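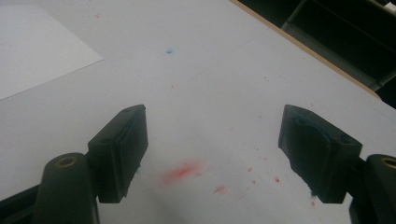
The tabletop, with stains in several colors.

Since November I am looking for a cabinet for our small bathroom, and I did not expect it would take so much of my free time. The wall between the door and the sink is only 535 millimeters wide, so most of the ready models are too big. My wife likes the Olska, with the oak front and the long handle. I like it too, but the price is 2,485 with the mirror, and the delivery is extra.

In the shop they also showed us the Clarnemeck. It costs 2,863 and the drawers close very softly — I opened and closed them maybe six times, until the seller looked at me. But the sink is a thin ceramic one and I am afraid of dropping a glass bottle in it.

I asked also about the finish. Lacquer is easy to clean, but a scratch stays there forever. Oiled wood you can repair yourself with a cloth and a little patience.

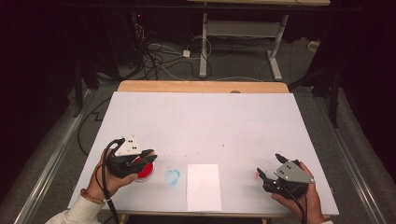

Raymonde Morin wrote to me that I should forget the oil in a room without a window, as her own oak drawers became gray near the sink after two winters. She would take lacquer and a darker color.

Our bathroom has a window, a small one, and we open it every morning. So I am still for the oil. On Monday we go back to measure the Olska again, this time with the pipes in mind.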